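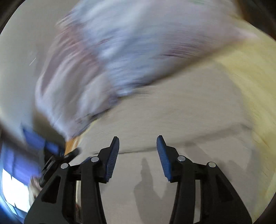 How do you fold a thick sweater so it fits in a drawer and doesn't come out with a crease down the front?

Lay it face down, bring both sides in to the middle with the sleeves folded back over them, then fold up from the hem in thirds. Keep the folds soft and don't press them.

That's the short version. Longer version in this thread, because I put all my winter knits away in April and I got questions last time.

1/ Work on something flat and bigger than the sweater. I use the bed. A table is better for your back, but most tables are too narrow once the sleeves are out.

2/ Wash first, fold second. Anything you wore even once should be clean before it sits for months. Moths go for skin oil and food spots more than they go for wool in general.

3/ Dry all the way. A heavy cable knit takes me two days on the rack, turned over once. The cuffs and the hem are the last parts to dry because the ribbing is dense. Squeeze those and check.

4/ Cables are the reason I stopped rolling sweaters. A rolled cable knit turns into a log and takes up more room than a folded one. Thin merino rolls fine. Cotton too.

5/ Before folding, straighten the cuffs. They tend to flip or bunch up inside themselves in the wash. Pull from the end of the ribbing and let it go back to its own width. Don't stretch it flat.
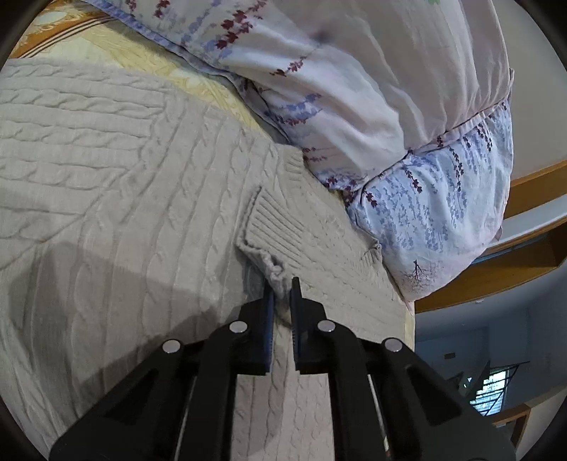
6/ Same with the hem. If it goes into the drawer twisted it comes out twisted in the fall, and then you have to steam it. Two minutes now or fifteen later.

7/ Sleeves. Fold each one straight down along the side of the body. If they cross in the middle you get a lump there and the stack leans.

8/ A fuzzy or frayed cuff edge is worth a look at this stage. Loose end: pull it through to the inside with a crochet hook and leave it. Don't cut it. Pills: comb them off, lightly. My comb is a Kosik. It was cheap and it has lasted.

9/ Stack heavy on the bottom, light on top. Eight in a drawer is my limit. Past that the bottom one gets flattened and I stop wearing it because I can't get at it.

10/ For the ones that don't fit in the drawer I use a cotton bag with a zipper. Mine are from Dotatau and hold three thick sweaters each. I don't use vacuum bags for wool. It does come back, but it takes a while and the cables look tired.

11/ Cedar balls are OK. They lose the smell in a season, so sand them a little or replace them. Clean clothes and a closed bag do most of the work.

12/ Somebody asked about hangers. No. A heavy knit can weigh around 400 grams or a lot more, and it all hangs off two points. You get bumps at the shoulders and longer sleeves than you bought.

13/ If you have to hang one for a day, fold it in half lengthwise, put the hanger at the armpit, and drape the body over one side and the sleeves over the other.

14/ Ditte Snorradóttir asked if blankets go in the same bags. Mine don't. They get folded in quarters and go on the closet shelf, sweaters stay in the drawer. Easier to find things at night.

15/ Doing the socks tomorrow. No thread on socks.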